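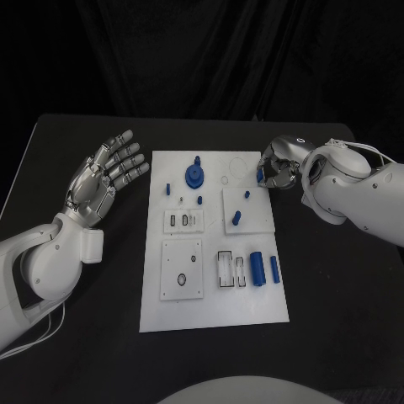 Does a bimanual peg-and-gear run still count as valid if the operator touches the board between insertions?
It counts as a separate run from the moment of contact. Everything logged before the touch is kept under the old run number, and everything after it gets a new one.

The above is the short version for the list archive, as requested. The longer version follows, with the earlier message quoted so that the section numbers make sense.

> To: assembly-practice list
> Subject: Draft 2, section 4 (board tasks with two arms)
>
> We have gone through draft 2 at Koken and have three comments.
>
> 4.1 says the board "shall be fixed or its movement recorded." We read this as allowing a loose board with a position check at the start of each run. Please confirm.
>
> 4.3 gives a time limit of 60 seconds per part but does not say when the clock starts. We have been starting it at first finger contact. The Urko lab starts it when the arm leaves its rest pose. The two sets of results can't be compared.
>
> 4.6 does not mention the idle hand at all. In our runs one hand often does nothing while the other one places a peg. Is there a required pose?

On 4.1: confirmed, with one change. A position check is needed at the start and at the end of each run. If the board has moved more than 2 mm between the two checks, the run is marked "board shifted" and reported in its own column. It is not thrown out. Draft 3 will say "shall be fixed, or its position shall be measured before and after the run."

On 4.3: the clock starts at first finger contact with the part. Time spent reaching is reported separately if the lab wants to report it. The clock stops when the part is released and the fingers are clear. A part that is still held when the limit runs out is a failure for that part, even if it is directly over its target. Urko has agreed to rerun its May set under this rule.

On 4.6: no single pose is required. The idle hand may be kept over the edge of the board or away from it, open or closed, provided that it

- does not touch the board, the plates or any part not yet placed,
- does not block the view of the camera used for scoring,
- stays in the same pose for the whole insertion.

If the idle hand steadies a plate, it is no longer idle and the attempt is scored as two-handed. Both kinds are allowed. They go in different tables.

Two further points came up while we were checking the above against the Þrastardóttir test notes.

First, part layout. The notes allow standing pegs and pegs lying at an angle in the same run. That is fine, but the start state of each part has to be written down, standing or lying, before the arms are enabled. A lying peg has to be turned before insertion and is a harder case. Labs that mix the two without saying so will show a success rate nobody else can repeat.

Second, color. Several labs print all movable parts in one color and leave the plates white. Draft 2 neither requires this nor forbids it. Draft 3 will ask for the part color and plate color to be stated in the setup sheet, along with the color of the table and the backdrop. Glare on a white board has been reported as a cause of missed small holes, so the lamp position belongs on the same sheet.

Minimum number of runs stays at 20 per layout. Clirnton asked for fewer on the gear task. The request was declined, as the gear results have the widest spread of any part in the set. A lab short on time may report fewer layouts, but not fewer runs per layout.

Small loose hardware, such as screws, that is part of the layout has to be listed like any other part. If it is not part of the layout, it comes off the board before the run starts.

Please send wording changes to 4.1, 4.3 and 4.6 to the list as plain text, one section per message. Comments on section 5 (cable routing) should wait until the revised drawings are posted.

Editor, section 4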